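Jasmina Omerović
Wednesday, April 19, 2023

A thread about lunch. I have worked in this country for long enough that I should have an opinion on it, and my sister Selma says I have only complaints. I will try to write both.

Where I grew up, lunch was at home and it was cooked, and it began with soup. My father came back from work for it. When I was small I believed that the whole world stopped at the same hour, because in our street it did.

My first job here was in the office of a packaging firm in Jisthorpe. On the first day at noon I put on my coat and waited at the door. I was waiting for the others to come with me. They were all at their desks, eating sandwiches over the keyboard.

A kind woman asked me if I was feeling ill and wanted to go home.

I learned the word "meal deal" that same week. A sandwich, a drink and something small in a bag. I had to ask which of the small things were allowed. There was a label on the shelf, but I was reading the labels slowly at that time.

I must be fair here. The sandwiches are better than I expected. Egg and cress is a very good idea and I don't know why we never had it at home. We had the eggs.

What I could not get used to was the temperature. A cold lunch in August, yes, of course. A cold lunch in a month when it is dark at four o'clock made me sad in a way I could not explain to the people around me.

So I started to bring soup. Lentil, mostly, and sometimes the chicken one with small noodles. I bought a flask in the market in Zitgate, and the lid of it still closes properly.

The smell was a matter of discussion. Not the lentils, the garlic. Someone put a polite note on the microwave. I have never received such a polite note in my life, it had "just a gentle reminder" in it and a smiling face, and I was angry for two days.

(I now write "just a gentle reminder" in my own emails. I know what it means and I use it with full intention.)

After this I moved to a larger employer, and the larger employer had a canteen. I want to write about canteens a bit more seriously, because I think they are disappearing and I don't see many people being sorry.

The canteen was in the basement and had 40 seats. It had a hot counter, a tea urn and a hatch for the dirty trays. Two choices, one of them always with potatoes. On Fridays fish. You did not have to think, and at one in the afternoon I don't want to think.

The thing I liked best was that you sat where there was a chair. I have eaten shepherd's pie opposite the finance director and opposite the man who repaired the lifts. The lift man was better company. He knew every allotment society in the county and who was quarrelling with whom.

My English comes from that table. The course gave me the grammar, but from the course I could not have learned "I'm not being funny, but". I used it wrongly for a year.

Also "pudding". I had understood that pudding is one certain dish. Then somebody asked me what was for pudding, and the answer was crumble, and I had to think about it during the whole afternoon.

They closed it one September. We received an email which said that the space would be "reimagined". There is a sofa in it now and a machine which sells crisps. I have seen three people use the sofa, and one of them was on the telephone.

I asked what it had cost to keep it open, and a colleague showed me a figure: £2,038 in the month, after what we paid for the food. For a company of that size I find it a modest amount. But I am not the one who signs, and I suppose that everything looks modest to the person who is eating.

A reader asked me last time if it is better in schools. I only know it as a parent. My daughter had the school dinner for a year and then wanted a packed lunch, because her friends had a packed lunch. There is no argument against this. I tried several.

Her best friend brought the same thing every day, a cheese sandwich without the crust. My daughter brought stuffed peppers in a plastic box, and came home and told me that she would like to be a person with a cheese sandwich.

I made the cheese sandwich. I'm not made of stone.

She is nineteen now and rings me to ask how long the peppers must stay in the oven. I told her an hour and then look at them. She wanted a more exact number and I don't have one.

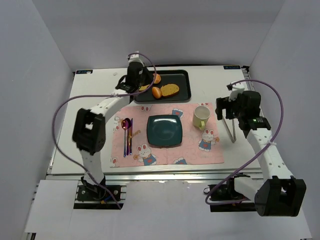

Back to the workplaces. In my present office we have started a common lunch, and I want to tell how it is done, in case someone would like to try. It is only on Thursdays. More than that and people begin to make excuses.

One person cooks one big pot at home and brings it. The others bring bread, fruit or money in the tin. You cook when it is your turn on the list, and if you cannot cook, you buy. A bought lasagne is a perfectly honest lasagne.

We agreed only on a few rules. It must be possible to eat it with a fork or a spoon. There must be a part without meat. You are not allowed to talk about the Pacheco account until the plates are washed.

The last rule is broken every week, usually by me.

My turn was last Thursday and I made bean stew, the way my aunt makes it, with smoked paprika and a bay leaf and much more onion than seems correct. You cook the onion until you are bored, and after that ten minutes more.

There was a small portion left and two people were looking at it in the English way, each one saying "no, you have it". At home my aunt would have put it on both their plates already while they were still speaking.

Some of you wrote to me about the café in Monilard Street, which is also doing a fixed lunch again, one soup and one main. I went. The soup was leek, hot, and with enough pepper. The main was a pie and I have no remarks on the pie.

I would go more often, but they close at two and my meetings don't respect this.

Selma has read the thread up to here and says that I wrote the garlic story unfairly, and that it was really quite a lot of garlic. She was not there. She has, however, eaten my lentils.

For those who asked about the stew: dried beans, not the tin. Soak them overnight and change the water. Salt at the end. I will write the quantities tomorrow when I have found the paper.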